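Forum > Kitchen Talk > Stovetop & Cookware

Small saucepan for one person, is it worth spending more?

tindall_h
Okay, so I moved into a smaller place in July and I'm down to one burner that works right (long story, landlord is "looking into it"). I cook for just me now and I'm tired of making oatmeal in a soup pot. I want one small saucepan that can do oatmeal, a couple of eggs, rice for one, and reheating soup. There's a Junberg for 70 bucks at the store in Holtton and a no-name one for a lot less. Is the Junberg really that much better? My last cheap one warped and rocked on the burner like a boat.
Howard

Defne Bilgin
Get the cheap one! I've had mine forever and I'm really rough on it. The trick is don't put it on high with nothing in it, and don't run cold water in it the second you're done. That's what warps them. I killed two before my aunt yelled at me about it.

kadir_g
Going to disagree with Defne. I did everything right with my cheap pan and the bottom still bowed out in one winter. A thick base makes a huge difference for rice especially, you don't get that burned ring. I bought a Junberg at the outlet in Flurnden for 50 and I'd pay full price for another one.

Defne Bilgin
Kadir, you also told us you make caramel in it twice a week, lol. Howard wants oatmeal.

kadir_g
Caramel is a food group. But fine, oatmeal sticks too! Try scrubbing it out of a thin pan at 6 in the morning and get back to me.

Elikem Nyarko
What size are you looking at? I think that matters more than the brand. I had a tiny one and oatmeal boiled over every single time, all down the side and under the burner, and that stuff turns to cement. Go one size up from what you think you need and get a lid that fits. Also check the handle, some of them are so heavy the pan tips back when it's empty.

tindall_h
Good point on the handle, I hadn't thought of that. The Junberg does feel kind of back-heavy in the store. Do you guys go dark inside or plain steel? I've only ever had steel.

Elikem Nyarko
Dark for oatmeal and eggs, no question. Just keep metal spoons out of it. I use a wooden one I got at a yard sale and my coating still looks good after 3 years.

Defne Bilgin
Steel for me, I like to see what's going on when I brown butter. But I've been tempted by the dark blue ones lately, they look so nice sitting out. Small, straight up and down, shiny dark inside, this kind of thing:

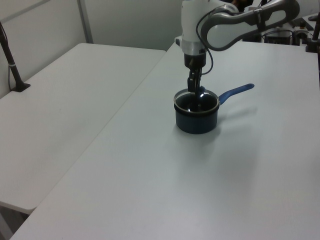 Tanvir Gazi says over in the rice thread that he switched to a nonstick one and his rice never came out as good again, so maybe ask him before you spend anything. He swears by an old Ševčík he found at a thrift store, with a lid from some other pan.

kadir_g
Tanvir also rinses his rice like eight times, so I don't know that it's the pan.

tindall_h
Ha, I'll message him. Leaning toward the next size up with a dark inside, and I'll go pick up the cheap one and the Junberg side by side and see which one tips. Does anybody know if the Flurnden outlet still has them for 50?

kadir_g
They did last month. Go early, the parking lot is a mess after lunch.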